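Section 4: Sorting, lining and putting away small things

By now you should have your shelf unit standing square against the wall and the labels written out. If you haven't got as far as the labels, don't worry, you can do them at the end with a cup of tea, and quite a few people prefer it that way round. This section is all about the boxes themselves, and how to fill them so that you can still find things in July that you put away in the winter.

You will need your Fatley boxes, the liner sheets from the flat packet, a soft dry cloth, and a bit of clear floor. A carpet is kinder to the boxes than tiles, and kinder to your knees too!

Preparing the box

1. Take the box out of its wrapping and stand it open side up. Run the cloth along the inside corners, where a little sawdust likes to gather on its way to you from the Utbridge workshop.

2. Feel along the rim with a fingertip. It should be smooth all the way round. If you come across a rough spot, a light rub with fine sandpaper, always going with the grain, will see to it.

3. Leave the box to air in the room overnight if it has been kept in a garage or a shed. Wood that has been somewhere chilly does settle, and a Jurken lid that feels tight in the evening will often slide on quite happily by breakfast.

Note: The boxes are finished with a thin oil and nothing else. Please don't wax the inside, as it can mark paper and cloth.

Lining the box

4. Lay a liner sheet flat beside the box and smooth out any curl with the side of your hand.

5. Fold up the edges a little at a time, trying the sheet in the box as you go. It is much easier to fold a bit more than to flatten out a crease you didn't want.

6. Press the sheet down into the corners. A small gap at the ends is perfectly all right and gives you somewhere to get a finger in when you want to lift the whole lot out again.

Caution: Don't glue or pin the liner. Pins can split the thinner panels, and you will want to change the sheet sooner or later.

Filling the box

7. Put in one kind of thing only. I know how tempting it is to drop the odd button in with the drawing pins, but this is how muddles begin (ask my family).

8. Heavier pieces go in first and towards the middle. Light or bendy pieces can rest on top.

9. Stop when the contents are 2 cm below the rim. The lid needs that space, and so do your fingers.

10. Lift the box with both hands, one under each end, and never by the rim when it is full. The Portela shelf takes 11 boxes in a row with room to slide each one out.

11. Fix the label to the short end, where you will see it from the doorway.

If a panel arrives cracked or the rim won't come smooth, write to Sorin Avram at the workshop and he will send you another. Keep the packing slip until you have looked over every box in the set.
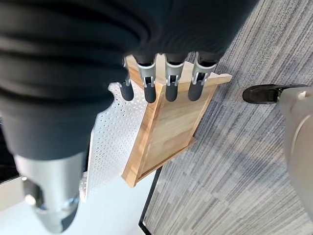
Once the first box is on its shelf, go back to step 1 for the next, and save the largest one until last. It takes the longest to fill, and you will be glad of the practice by then.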